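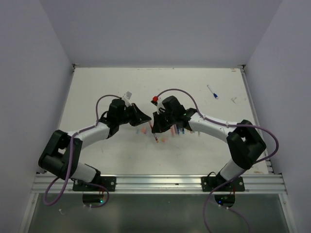 Abb. 7.1: Arbeitsfläche mit Aluminiumschiene und zwei Roboterarmen

Teilen 3 | Kommentare 0

Kapitel 7: Oberflächen reinigen und pflegen

Jede Fläche, an der gearbeitet wird, verschmutzt. Staub setzt sich ab, Finger hinterlassen Fett, Werkstücke verlieren Späne. Wie gereinigt wird, hängt vom Werkstoff und von der Art der Verschmutzung ab. In diesem Kapitel lernen Sie, lose von haftenden Verschmutzungen zu unterscheiden und das passende Verfahren auszuwählen.

Suchbegriff eingeben Suchen

7.1 Lose und haftende Verschmutzungen

Lose Verschmutzungen lassen sich trocken oder nebelfeucht aufnehmen. Haftende Verschmutzungen müssen zuerst gelöst werden. Dabei wirken Chemie, Mechanik, Temperatur und Zeit zusammen. Wird ein Faktor verringert, muss mindestens ein anderer steigen.

Der Betrieb Skondov in Brovholm lässt jede Woche über 3400 Quadratmeter Arbeits- und Bodenfläche reinigen. Der Reinigungsplan stammt von Nadège Pichon und wird in Abschnitt 7.4 ausführlich behandelt. Lesen Sie vorher die Dosiertabelle im Anhang.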